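In Defense of the Slow Supper

My town, Sarkstead, has 700 households, give or take a new baby or a moved-away grandmother, and I would bet that on any given evening most of us eat standing up. I do it too! I've had dinner over the sink with my coat still on, and I can't say I remember what it tasted like.

But when I was growing up we sat down at six, every night, and we stayed there until the youngest was done (that was me, and I was a terrible dawdler), and somewhere between the potatoes and the pie the whole day got talked over.

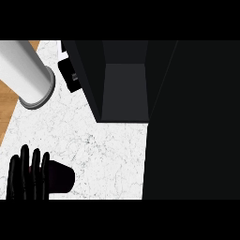
I don't think the food had much to do with it. We had plenty of plain soup in those years, and one October it seemed to be nothing but squash. What I miss is the sitting, and having 60 minutes when everyone knew where everyone else was.

So my family has started again, twice a week, phones in the hall. The first few suppers were awkward, I'll admit, and my son asked if he was in trouble. Last week he stayed to argue about baseball until the candles had burned down, and I let the dishes wait.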